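Vadton wedge base for small arms: review after one season of use

Rating: 4 out of 5

I bought the Vadton wedge base to get a six-joint arm up off the table in a small pick-and-place cell. The cell sorts short cylinders and a few odd-shaped parts in and out of a round tray. Before this the arm was bolted straight to the tabletop and the elbow was always in an awkward position when it reached the near side of the tray. I have had the base in use since September and have set it up twice, once in the planning software and once for real, so I think I can say something useful about it.

What you get

The kit is an angled metal plate, a bag of bolts, a paper drilling template and a four-page booklet. There is no block or riser in the box. You are expected to supply whatever goes underneath. The plate came flat and clean, with no burrs on the holes I checked. Two of the bolts were the wrong length. I wrote to Vadton and they sent replacements without any argument, but it cost me a week.

The booklet is the weak point. It shows the plate from one side only and does not say which way the high edge should face relative to the arm's cable exit. I guessed wrong the first time and had to take the arm off again. Get a second person to help with that job.

Setting it up

I modeled the whole cell first in Skillby, which is the planning program we already had. Vadton supplies a model file for the plate and it loaded without trouble. The hole pattern in the file matched the part. The angle in the file matched too, as near as I could measure.

Doing it this way saved me a good deal of drilling. My first position for the base was too far forward, and the forearm had to fold back on itself to reach the left wall of the tray. I moved the base toward the back left of the table in the model and ran the same 30 picks again. The elbow goes very high from there, so check your headroom if you have a shelf or a light over the table. I did not have to change the table.

The real mounting went like this. I clamped the block, drilled through the template, put the bolts in finger tight, set the arm on and then tightened in a cross pattern. I went over all the bolts again the next morning and two took another part of a turn. After that I marked each head with a paint pen so I could see if anything had shifted.

Then you have to tell the controller about the tilt. Do not skip this. The arm works out its gravity load from the mounting angle you enter, and with the angle left at zero mine drifted downward whenever I put it in hand-guiding mode. The booklet gives this one line on the last page. It should be on the first.

Teaching the tray

A round tray has no corners to teach from. I use three points on the rim and let the software find the center, then a fourth point on the tray floor for height. I keep the gripper fingers short for this cell. Long fingers flexed when they touched the floor of the tray and the height came out different each time.

For approach height I started with the part well clear of the rim and brought it down in steps. The travel moves are slower than they need to be, but I have not hit the rim since I stopped trying to shave time off them. I would set that height again any time the tray is swapped, even for one that is supposed to be the same.

Looking after it

I check the paint marks every 200 hours of running. So far one bolt has moved, on the low side of the plate, and only slightly. I also recheck the taught center then. The worst error I have seen was under a millimeter, and I put that down to the block and not the plate. If I were doing it over I would use a metal riser from Stornside, which costs more but does not change with the weather in an unheated room.
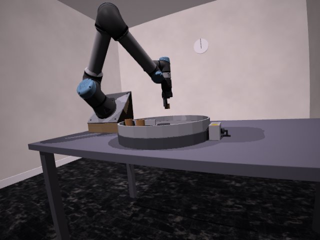
Can the tilt angle be changed after the base is mounted?

The angle is fixed by the shape of the plate, so a different tilt means buying a different plate, taking the arm off and teaching the tray again.

Compared with the alternative

Before this I looked at the Mac Mathúna adjustable mount. It has a hinge and a locking bar, so you can try several angles on the same holes. It is heavier and costs close to twice as much. I borrowed one for a few days and found a little play in the hinge, enough to feel by hand at the wrist with the arm stretched out. For a cell that changes jobs often I can see the point of it. Mine does the same job all week and I wanted something with no moving parts.

Good points

Stiff once it is tightened properly
Model file matches the part
Replacement bolts sent free
Better reach across the tray than with the arm mounted flat

Bad points

Poor booklet
Wrong bolts in my kit
No riser included and no advice on choosing one
No slots for adjustment, so the holes have to be right the first time

At 97 dollars it is a fair price for a plain part. I took one star off for the booklet and the bolts. A second one is on order for the cell at the other end of the room, and this time I will count the bolts before I take the arm down.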